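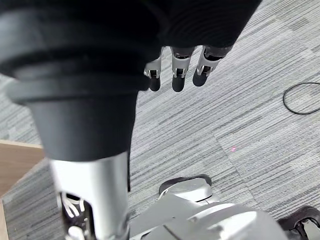 Item 3 – mão de três dedos, pontas pretas viradas para o chão de carpete.

Lista de inspeção da célula 2, com os meus comentários
Zulura, unidade de Otbridge, turno da manhã, julho
Preenchido por: Iker Cabello

Aviso já que escrevo demais nas observações. A Wanting Zou pediu para eu resumir, eu tentei, não deu. Quem for cobrir a minha folga leia tudo, por favor!

1. Botão de emergência testado antes de ligar
OK. Testei os dois, o da parede e o do controle. O da parede está duro, tem que bater com vontade. Chamado 339 aberto.

2. Área livre de pessoas na partida
OK, com ressalva. O pessoal da separação ainda corta caminho por ali, hábito de anos, de quando a bancada era deles. Eu também cortava! Falta fita no chão.

3. Dedos e pontas
OK. Olhei os pinos e as articulações um por um e passei o pano nas pontas. A Roksolana Antoniuk, que separava peça à mão nesse posto, foi quem me ensinou a desconfiar de ponta gasta: ela percebe pelo jeito que a peça escorrega, bem antes de aparecer qualquer alarme. Acho que isso devia entrar no treinamento.

4. Cabos internos
Atenção. Na abertura do segmento prateado dá para ver o feixe de cabos brancos fazendo curva lá dentro. Não enfiem o dedo, nem com tudo parado, nem "só para ajeitar". Quem mexe é o Junhao Fu, com energia cortada e cadeado posto.

5. Cabos no piso
NÃO CONFORME. Tem um cabo preto fino em laço, solto em cima do carpete. Risco de tropeço, simples assim. Pedi canaleta. Enquanto não chega, passem pelo outro lado.

6. Laser
Pontinho rosa no carpete, bem fraquinho. Com a luz do teto acesa quase some, então olhem com calma antes de se abaixar para pegar alguma coisa. Pedi ao Junhao a ficha da classe do laser para deixar na pasta. Pendente.

7. Capas de proteção das juntas
OK. Sem rasgo na inspeção. Cuidado ao limpar, a capa agarra o pano e a gente puxa sem querer.

8. Postura e ritmo de quem trabalha ao lado
Esse item fui eu que acrescentei. Antes a gente reclamava do ombro, agora a queixa é ficar 14 minutos em pé esperando e depois correr para atender três avisos juntos. O Lyle Ambrose falou em banquinho alto e eu assino embaixo. Também sinto falta da conversa de bancada, porque agora cada um fica na sua tela (sei que isso não é item de segurança, mas gente isolada demora mais para avisar que algo está estranho).

9. Treinamento em dia
Parcial. Faltam duas pessoas que vieram de Dudham. Até fazerem o módulo, só entram acompanhadas.

Pendências: fita, canaleta, ficha do laser, chamado 339, banquinho. Volto a conferir os itens 5 e 6 amanhã às 7h, antes da partida.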